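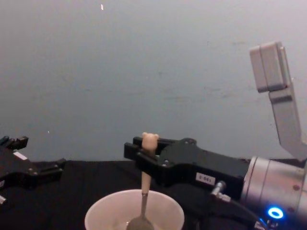

Zahira Goh
8 April 2023

Heater only blows warm on the passenger side, is it worth flushing the matrix or am I kidding myself?

Hello all, first time posting so be gentle. I've got a Larnier estate, the 1.6 diesel, with 79 thousand on the clock, and since February the driver's side vents have been blowing cold. Not cool, properly cold. The passenger side is lovely and toasty, so my mum is very happy and I'm driving to work in gloves.

It's the model with the separate temperature dials for left and right. I've turned both to full hot, both to full cold, one each way and so on. The passenger side does as it's told and mine doesn't change at all. If I sit at traffic lights for ages with the fan on low I think mine gets a tiny bit less cold but that might be wishful thinking.

What I've done so far:
Checked the coolant. It was a bit under the minimum line so I topped it up with the pink stuff. It hasn't dropped since.
Changed the pollen filter, it was full of leaves and looked like a bird's nest. Better airflow, same temperature.
Temperature gauge sits bang in the middle like it always has.

The garage near me had a quick look (they didn't plug anything in) and said the heater matrix is probably blocked and the dash has to come out, and quoted me a price that made me laugh out loud in reception. I've seen people online flushing them with a hosepipe for nothing. A friend's brother says it's a flap motor. My neighbour says sell it – he says that about everything.

Is there any way to tell which it is before I spend money? I'm reasonably handy, I've done my own brake pads and a window regulator, but I've never gone near the heater on any car.

Thanks in advance!
Zahira

3 answers

Cristian Carhuamaca
Accepted answer

Hi Zahira, don't let anybody take your dash out yet!

Both are possible on these. I've had two Larniers and one of them did this to me twice, for different reasons, so I've been round the houses with it.

First job is the pipes. Get the engine fully warm, so a decent drive and not just ticking over on the drive, then open the bonnet and find the two rubber hoses going through the bulkhead behind the engine. Mind your sleeves and the fan. Feel both of them carefully, quick touch only as they get very hot. If both are hot then water is getting through the matrix. If one is hot and the other is lukewarm or cold, you've got a blockage or an air lock, and seeing as you topped it up I'd bleed it before doing anything else. There's a little plastic bleed screw on one of the hoses. Do that with the engine cold, and go easy because they snap if you look at them wrong.

If both pipes are hot, have a listen for the flap. Ignition on, engine off, fan off, radio off, and turn your dial slowly from cold to hot. You should hear a faint whirr from down by your left knee. Clicking means stripped gears in the motor, silence means the motor or the plug. Do the same with the passenger dial so you know what a good one sounds like.

The driver's side motor comes out from the footwell without touching the dash. Take off the side panel of the console (two screws and a clip), and the motor is held on with three small screws, one of which was obviously put there by somebody who hates people. It took me most of an afternoon the first time and 17 minutes the second. Before you fit the new one, turn the flap spindle by hand. It should move freely all the way. If it's stiff, a new motor will only go the same way as the old one.

I used a Grurex motor and it's been fine for two winters. The one I had before that was a Hivton, and that started clicking after a few months, but I may have just been unlucky. Disconnect the battery for a bit afterwards so it relearns where the end stops are, otherwise it can sit there blowing cold and you'll think you've wasted your money. I did think that. I'd already put all the tools away.

One thing on hosepipes, mains pressure straight into an old matrix can burst it, and then you really will need the dash out. If you do end up flushing, just a trickle, and in the opposite direction to normal flow.

2 comments

Zahira Goh
Both pipes hot! And my side clicks like mad when I turn the dial, I'd never noticed over the radio. Ordering a motor tonight, thank you so much.

Cristian Carhuamaca
Brilliant, sounds like the motor then. Check the plug shape before you order, they changed it partway through. Mine had 3535 as the last digits of the part number but go by what's printed on yours.

dieselpete

It'll be the matrix. They all go. Had a Castaño van years ago that was exactly the same and we chucked in a bottle of flush, drove it for a week, drained it, and it was good as new. Worth a try before you start pulling panels off.

marrowfat12

Check fuse 12 first, takes two seconds. On mine that fuse did the heater flaps and the mirrors, so if your mirrors still fold it's probably not that. Mine's the petrol though so the fuse box might be laid out differently, have a look in the handbook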